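## 4. Fitting the Pletetti awning bracket

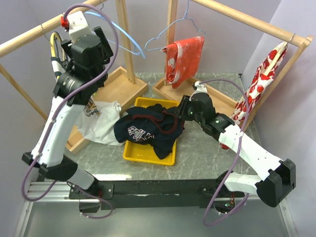
**How far above the door frame should the bracket sit?**
Leave 300 mm between the top of the frame and the bottom of the bracket. Any lower and the awning meets tall visitors at eyebrow height.

1. Find the wall. Tap it. If it sounds like a biscuit tin, stop and read section 6.
2. Hold the bracket up and mark the holes in pencil. Felt tip lasts longer than the awning will.
3. Drill with a 13 mm masonry bit. Brick only, please; mortar will agree to anything and then let go in May.
4. Blow out the dust with your eyes shut.
5. Push in the Negi plugs until flush, then tighten the 4 bolts by hand. Finish with the spanner, working corner to corner.
6. Hang the awning arm on the bracket and drop in the locking pin. It should click.

> **Caution:** Do not open the awning before the pin is in. Imad Obeidat of our Sindcombe workshop has done this for you, and reports that it comes down quickly.

> **Note:** The older Valov bracket has its holes closer together. It will not fit, however firmly you speak to it.

Leave the fabric rolled up overnight before first use. Touch up chipped paint on the bolt heads with the small pot supplied. The brush is terrible; use your own.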